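The Slow Death of the Shopping List

My mother wrote hers on the backs of envelopes, in an order that matched the aisles of a shop that closed when I was 9. She went on using that order in every shop afterwards, doubling back for eggs like a homing pigeon.

I have her habit and none of her discipline. My own lists say things like "dinner??" and "the good one".
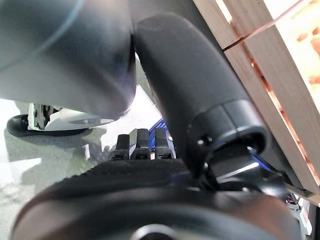
Akua Arthur has kept hers, all of them, in a biscuit tin under the stairs. She began in her first flat, when Appiah's on the corner still sold onions singly and disapproved if you wanted a bag. She let me read through 60 of them one afternoon in June. They are better than most diaries. You can follow a courtship (two chops), a falling-out (one chop) and the arrival of a baby, after which the handwriting goes to pieces and every line is bananas.

"I never bought half of it," she says. "A list is what you meant to be like."

Her son-in-law, Kofi Amoah, shops without one. He goes in for milk and comes out 20 minutes later with a melon and a scented candle. He considers this a gift. His wife considers it a melon.

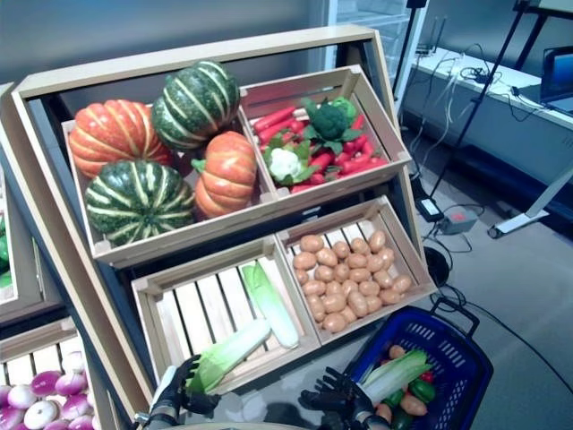 Pumpkins, plain and striped, on a crated vegetable display.

There are phone apps for all this, naturally. I tried one called Pellow, which shares your list with the whole household as you type. Within a day my daughter had added crisps 7 times, and someone had crossed out kale before I'd reached the car park. I suspect my husband, who denies it in the voice he uses for parking fines.

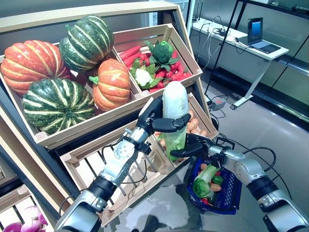
So I'm back on envelopes, although even those are getting scarce now that the bank writes by email. Akua has moved on to the margins of the parish newsletter. She pinned last week's to my coat as I left: soap, leeks, string, ring Sena about the chairs. I bought the leeks on the way home and forgot the milk.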